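Trelwood quarry, second visit

9 June 2019

I went back to Trelwood this morning, having last been in February when the lower benches were under water. The pumps have been running since and you can now see most of the east face from the public footpath.

The stone is a coarse grey granite, worked on and off for setts and kerbs. Cirevis bought the lease three years ago and wants to reopen the north end for aggregate. The notice on the gate gives the area as 36 hectares, more than I had expected.
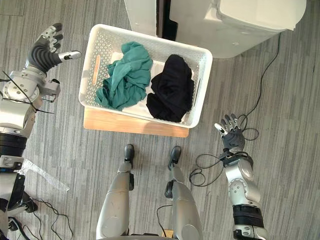
Diệp Quan, who used to log cores for a living, came along and pointed out the weathered band near the top -- roughly six metres of it, soft enough to crumble by hand. All of that has to be stripped before they reach anything they can sell. She thought the old tip could be reworked first.

Comments on the application go to the county under reference 456. I have sent mine, mostly on lorry traffic through the village. The footpath stays open for now, but wear boots.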